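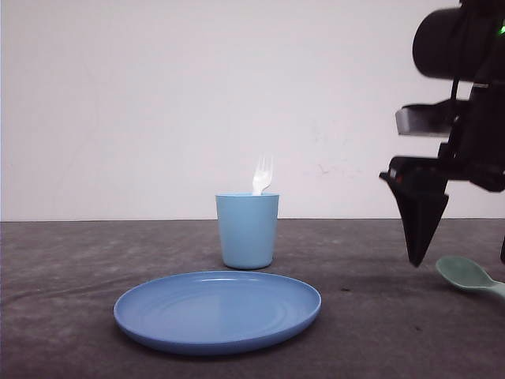

Issue 90, page 2

Opinion > Household > Table Talk

Plastic tableware gets sold to grown-ups now as a way of life. A blue plate, a blue cup with a white fork stuck in it tines up, a green spoon off to the side, and we are meant to feel calmer about dinner. I don't. Heidrun Ortner wrote in our July issue that matching pieces make people set the table more often. Maybe in her house. In mine they pile up in the drawer – and a fork stored tines up is a fork somebody grabs by the wrong end.

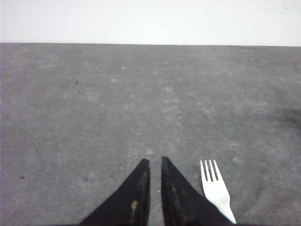 My quarrel is with the bare table, the one the decluttering crowd keeps promising us. Clear it at night, they say, and the morning looks after itself. I tried it for 2 weeks. What a cleared surface gives you is a good look at the surface. Gray with pale flecks all over it, a few dark specks, scuffs on the white wall behind. I'd sooner have the plates out.

Contact the editors | © Trenik Press | Back to top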